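Respite Stays at Nenedora: Frequently Asked Questions

What is a respite stay?
It is a short stay for an older person who usually lives at home with the help of family. The family caregiver can rest, travel or have a surgery, and the person receives meals and daily care from our staff.

How long can my mother or father stay?
The shortest stay is 2 nights and the longest is 17 nights. If you need more time, please speak with Tamara Chiriac at the front office before the stay begins.

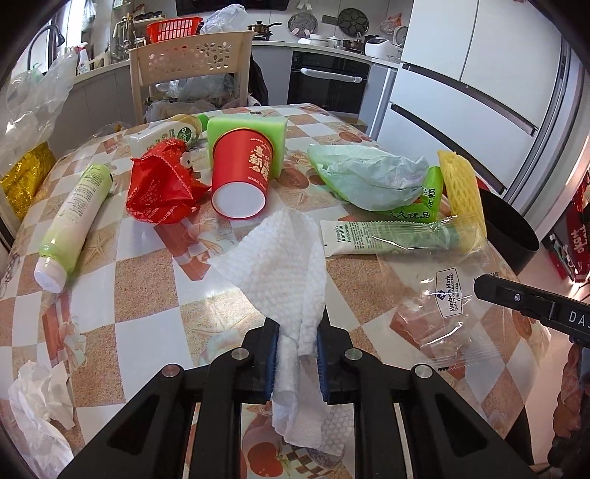 Photo: Emilian Filip / Nenedora

How much does it cost?
The price is $324 per night for a private room. Meals, laundry and help with bathing are included. Hair care and trips to a doctor are paid separately.

Will Medicare or insurance pay for it?
It depends on the plan. Many families pay for the stay by themselves. We can give you a detailed receipt, and you can send it to your insurance company. We do not send claims in your place.

Do you accept people with memory loss?
Yes, in the early and middle stages. Our nurse, Līga Rebane, calls every new family and asks about sleep, walking and eating. Sometimes she must say that our house is not the right place, and then she gives you the names of other houses.

What should we bring?
Clothes for the full stay, comfortable shoes with closed heel
Medicines in the original pharmacy boxes
Glasses, hearing aids and spare batteries
Snacks, if they are still closed in their wrapper

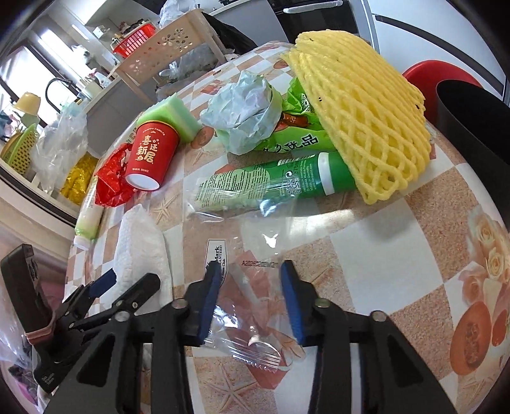
Can we visit during the stay?
Visits are welcome between breakfast and the evening meal. You do not need to call before, but please sign the book at the entrance.

Can the same room be reserved again?
We try, but we cannot promise it. December is always our fullest month.
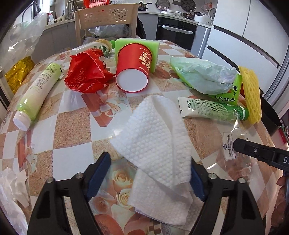
Personal care products are not included in the nightly price, and families often ask us which ones to pack. Please bring the brands your parent already knows, because a new soap can upset the skin. For washing hands and face between baths, a soft textured wipe like the white one in the photo is good, with small raised dots on the cloth. Please write the name on every pack.

How do I reserve?
Call the office at extension 564 or come to see us. Prices on this page are valid from 1/13/19.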